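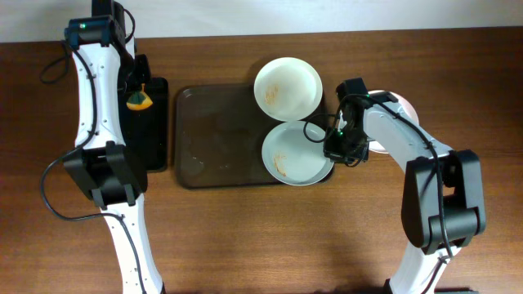

Figure 2. Two robot arms at a wooden tabletop with a dining setup between them.

4.2 First cuts: how newcomers got on with the desktop laser cutter

We turn now to the part of the study that we most enjoyed reading back, the workshop diaries. Everyone who borrowed time on the Matesora cutter at the Horinthorpe library was asked to write a few lines after each visit. They could say as much or as little as they liked, and we ended up with 169 entries. Some are a single word ("singed"). Others run on for pages, with sketches, settings and the odd complaint about the parking.

The first thing to say is how quickly people got going! We had expected the early entries to be full of trouble with the software, as they were in the older study by Sani and Dauda (2007), where most first visits ended without a finished piece. In our diaries the drawing side is hardly mentioned. People came with a shape they had traced from a biscuit cutter or a child's drawing, loaded it, and wanted to know which button started the machine. What they wrote about at length was the material. Card curls, thin plywood hides patches of glue that the beam struggles to get through, and felt smells dreadful. One writer spent a whole visit cutting the same small star out of everything in the offcuts box and taped the results into the diary, which made it by far the thickest in the set.

The second thing is the gap. A laser beam removes a thin line of material as it goes, so a tab drawn at exactly the width of its slot will come out loose. This is old news to anyone who cuts for a living, but it was a real discovery for our writers and they clearly loved working it out. Several drew up a small test strip with slots of slightly different widths and tried a tab in each until one held with a firm push. The best of these strips began to be passed round. By the end of January a copy was hanging from a hook beside the machine, and later entries refer to "the comb" as though it had come in the box.
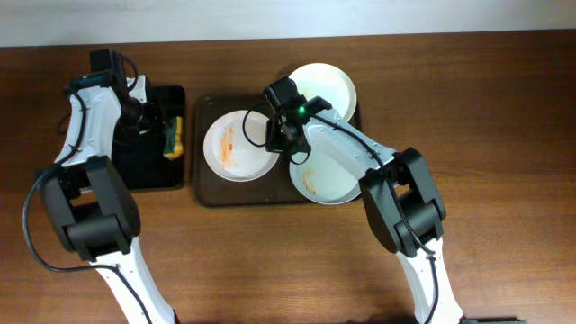

The comb matters to our argument, since none of us had planned for it. The induction at Horinthorpe covered safe use, focus height and the extractor fan, and said nothing on joints. The knowledge came from the users and stayed in the room as an object that anyone could pick up. We found something similar at Skadbridge, the second site, although there it took the form of a ring binder in which people clipped a sample of each material and wrote the speed and power beside it. Both groups had built a shared reference without being asked, and both kept it up to date. When the lens at Skadbridge was replaced, someone went back through the binder and redid the pages for card and ply within the same week.

There were differences too. Skadbridge had a supply of free card, 1000 sheets left over from a printing job, and the diaries from that site are noticeably bolder. People tried things, threw them in the recycling bin and tried again. At Horinthorpe users brought their own sheets and were far more careful, often drawing a piece out on paper before cutting it. We can't say from diaries alone which way of working led to better results. The Horinthorpe writers seemed prouder of each finished item, while those at Skadbridge had more to say about what they would do next time.

Prices came up less than we had thought. Only a few writers compared the library cutter with buying one for the house, and those who did were mostly put off by the fumes and the need for a duct through a wall or window. Noise was another worry. "I would love one but the dog would move out," wrote a regular at Skadbridge, who nonetheless came back the following week with plans for a birdhouse.

Entries were coded by theme using the Ezeani scheme described in Section 3, with one change. We added a heading for things people made for other users of the workshop, which covers the comb, the binder, a set of labels for the scrap drawers and a lovely hinged box for the safety glasses. The full list of themes is given in the appendix, and the next section looks at how the same writers dealt with failed cuts.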